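We've been running the Kunora kitchen package at our catering kitchen since October, and I keep getting messages from other small outfits asking whether it's worth the money. So I finally sat down with a pot of coffee and wrote it all out (sorry in advance, I do go on).

Kunora is planning software for a two-armed kitchen robot. You build your counter on screen, drop in your dishes and groceries, and let the arms practice clearing and setting up before anything happens in your real kitchen. Ours is the Novau edition, with 30 ready-made counter layouts.

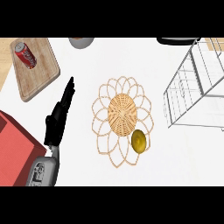
*Written by the prep kitchen lead, Dumitrescu Catering*
*Sunday, February 20, 2022*

The layout we use most has a white counter with a cutting board, a wire dish rack and a flower-shaped woven mat in the middle, and I've grown oddly fond of it. The soda can on the board is a favorite with my crew, who like setting up little puzzles for the arms. A round piece of fruit sitting on those open woven loops is a good one too – there's a lot going on under it for a hand to get mixed up with.

## What it's like to work with

Setting up took me most of an afternoon, and the manual is 68 pages of very small type. After that it got friendlier. You can swap the end of the arm between a slim gripper and a full hand with a thumb, and I'd tell anyone to try both before ordering hardware. I went in sure we'd want the gripper. Now I lean toward the hands for fruit and the gripper for tight spots, and my dishwashing folks disagree with me loudly!

What I didn't expect was how much it would change our mornings. Two of my prep cooks now spend the first hour at the screen, going over the overnight runs (we queue 300 of them) and marking the ones they don't like. One of them loves it. The other misses having her hands in the vegetables, and I've promised her she can switch back any time she wants. Nobody has lost hours over it, but the job is different, and I wish I'd talked it through with everybody before we signed up.

My gripes: the view from above gets crowded, and a big forearm can hide half of what you're trying to check.
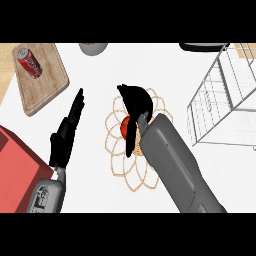

## Cost and whether I'd buy it again

We paid $788 for the year, plus an add-on from Prutalov that lets two people review runs together. The add-on is the part I'd skip. It logs you out whenever you step away, and in a kitchen you're always stepping away.

The main package I'd buy again, and we've already renewed. Four stars from me – I'd go to five if they'd print that manual in a size I can read without my glasses.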